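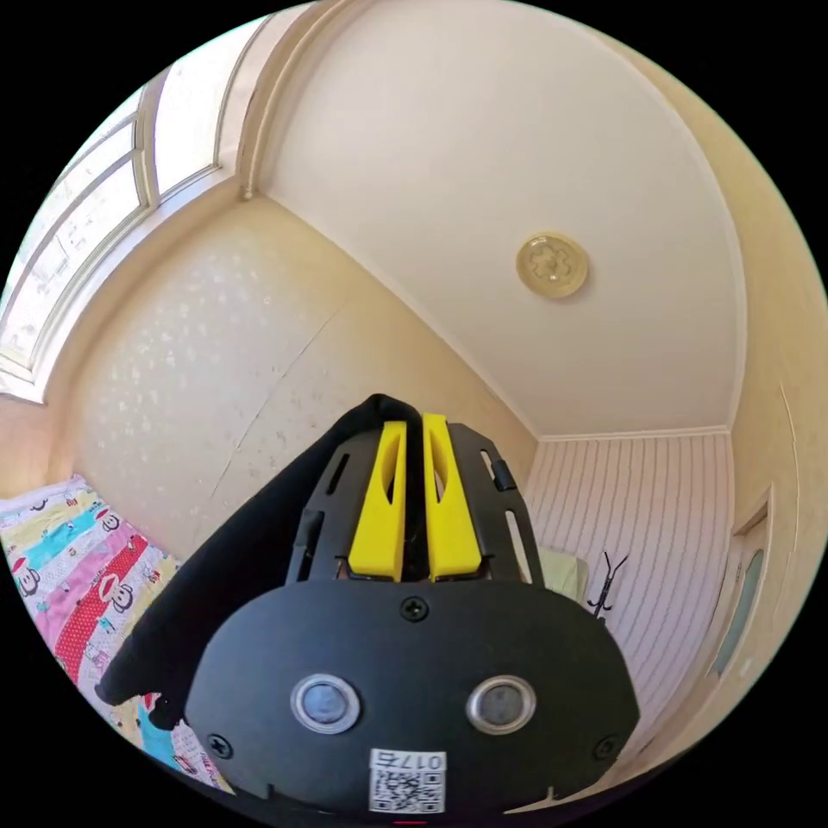 The small room, looking up toward the far corner.

Thread on the rain numbers for Coller, May 2019, now that the month is closed out. Total at my gauge was 349 mm. That's the wettest May I have on record here, and it wasn't close.

The spring outlook had us near normal with a slight lean to dry. So a miss, and a big one. I said in April that I thought the dry lean was reasonable, so I missed it too.

Most of it came from one setup. A low parked to our southwest and kept sending moist air up the Galterico valley. The day-to-day forecasts handled that fine from three or four days out. The seasonal outlook had no chance of seeing it.

One stalled low can make a whole month. The outlook gives odds for three months over a wide area. A 40 percent chance of drier than normal still leaves plenty of room for what we got.

Gauge notes. I use a plain manual gauge, read at 7 every morning. The Floneo automatic station up the road came in well under me. Tipping buckets lose water in heavy bursts and we had plenty of those. I trust the manual one for totals and the Floneo for timing.

Arturo Bortolotti keeps a gauge at the upper end of the valley, a bit over 500 meters higher than mine. He had some 400 mm. That fits. The upper end nearly always beats us when the wind is from that side.

The creek at the Galterico bridge came up twice, the second time to the bottom of the walkway. It stayed in its banks. Ground was dry going in and it took a lot of that first week.

A few people asked if a wet May means a wet summer. I went back through my own records and couldn't find much of a link. A couple of wet Mays went into dry summers, a couple didn't. I wouldn't plan anything around it.

What wet soil does do is hold afternoon temps down a little in June, and give you more morning fog in the low spots. Watch for that on the river road.

For the person asking about Riihimäki: no, I don't track it, and the pattern there is a separate question. Find somebody local with a long record.

I'll check the summer outlook against the gauge in September, same as this one. Daily readings are in the usual spreadsheet. I fixed the 12th, which I had typed in twice. The total at the top of the thread already has that corrected.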